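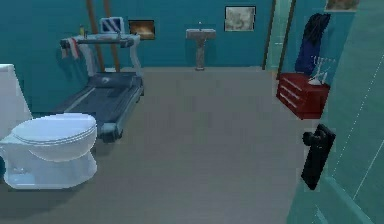
Wanted: people to help us write the house rules for home robots

Posted 2025-10-20

Hi, I'm Daiane Mendonça and I look after the good practice work at Zultov. We're putting together a plain-language code for robots that work inside people's homes, and I need reviewers to help me test it before it goes anywhere near print. It's paid, it's part-time, you can do it from your kitchen table, and you don't need to be an engineer. I'd really like it if a fair few of you weren't!

The draft is called the Mavitz Code (after the street our first office was on, long story). Right now it's a pile of rules with gaps between them. Some came out of the workplace safety world and read like it. Others I wrote myself late at night and they need a firm hand.

What you'd be doing

You'll get a login to our simulated home and a set of draft rules. You look through a room, read the rule, and tell us whether a robot could follow it and whether you'd want it to. Then you write up what you found in a short form. We'd like your reasons as well as your score, even if the reason is "this just feels rude".

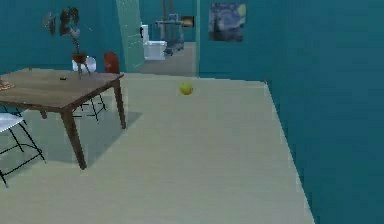
Rule walk-through, dining area looking to the bathroom. Tennis ball on the floor, door open.

Take a view like that one. The draft says a robot must keep walking routes clear. Fine, so does it pick up the ball? Does it ask first? Does an open bathroom door mean it can go in, or should it stop at the threshold and wait to be told? I've had three very sensible people give me three different answers, and all of them were a bit cross about it.

The sections that need the most work are:

- Private rooms, and what a robot may look at or store while it's in one
- Moving things that belong to somebody else
- Floor hazards, and who gets told about them
- What to do when the view is poor
- Stopping, and how anyone in the home (kids and visitors too) can make it stop

That fourth one is my favourite headache. A robot doesn't always get a nice wide look at the room, and at the moment our rule says it should "proceed with due care", which could mean anything. I want wording that says what it can do, what it can't, and when it has to back off and look again.

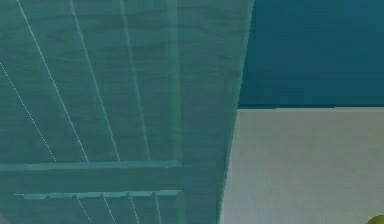 Close-up view used for the poor visibility rule. How sure would you need to be before reaching?

Who I'm hoping to hear from

Cleaners, home support workers, occupational therapists, parents, renters, people who share a house with four others and one fridge. If you use a wheelchair or a walker, or you have low vision, please do apply - the draft is thin on all of that and I know it. A few people with robotics or standards experience would be great too, so long as you can put up with the rest of us asking what words mean.

You'll need decent written English, a computer that can run a browser, and the nerve to tell me a rule is bad. Please don't apply if you work for a company that sells home robots. We'll have a separate round for industry in April.

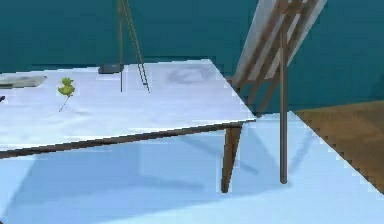

Hours and pay

There are 14 places. Each reviewer gets $800 for the whole job, paid in two parts, one when you start and one when your last form is in. I reckon it comes to some 90 minutes a week, and you can pick your own times. There are also 3 group calls, which we record for our notes only. If calls aren't your thing, you can send comments in writing and they'll count just the same.

You can be named in the finished code or left out, your choice, and you can change your mind right up until it's published.

How to apply

Send us a page or less. Tell me a bit about your home or the homes you work in, and one thing you'd never want a robot to do there. No resumé needed. If you'd sooner send a voice message, go for it.

Kathleen Ó Briain handles applications and will write back to everyone, including the ones we can't take this time. Use the contact form on the Zultov site and choose "Mavitz reviewers" so it lands in her inbox and not mine - I lose things.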